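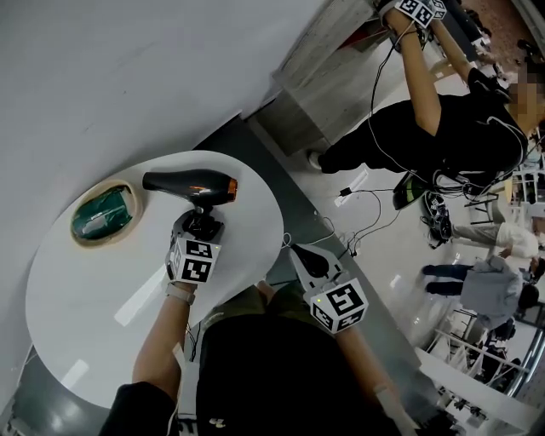
Dendel hair dryer, 11 months in

Posted 2021-07-25

Ok so I said I'd update this once I'd had it a while and then didn't. Updating now. Short version, still using it, would buy again, with grumbles.

Background. Thick hair, past the shoulders, gets washed every other day in summer. My old dryer was an Aoki that lasted forever and then started smelling like burnt toast. Replaced it with the Dendel the same week. Didn't shop around much. It had 3,813 reviews on the store page and most of them were fine, good enough for me.

Drying time

Good. Faster than the Aoki by a lot. I rough dry upside down till it's mostly there, then put the nozzle on and do the front properly. Used to be a whole podcast episode, now it's half of one. Low setting is kind of useless on wet hair, fine for bangs.

Heat

Three levels. The top one is too hot, I never use it. Middle is where I live. The cool button you have to hold down the whole time and my thumb gets tired, why do they all do this. A switch would be so much better.

Noise

Loud. Not awful. My sister Evdokia has the Grora one and hers is a lot quieter, but she paid nearly double and it takes her longer. We swapped for a weekend and both wanted our own back.

Cord

Best part, maybe. Long enough to reach the mirror from the bad outlet in my bedroom. The swivel where it goes into the handle is supposed to turn 360 degrees and it does, no kinks yet. The Aoki cord was a permanent corkscrew by the end.

Nozzle

Pops off if you knock it. Mine has hit the floor plenty, no cracks. It gets hot so dont grab it right after. Wish it clicked on tighter.

Cleaning

The back filter clogs with lint quicker than you'd think. If the air starts feeling weak, check that before you panic. I use an old toothbrush. Manual says once a month, I'd say every couple weeks if you have a cat.

Travel

Eh. 2,000 watts and no folding handle, takes up half a carry-on. Took it to the lake last August and ended up using the rental's crappy wall one most days just so I didn't have to unpack it. For trips get something small, Avley has a folding one my coworker Itsuki likes. Havent tried it myself.

Customer service

Emailed them once about a replacement nozzle. Got an answer in two days, they do sell them seperately, shipping cost more than the part. Didn't order.

Four stars. Would be five with a real cool switch and a nozzle that stays put.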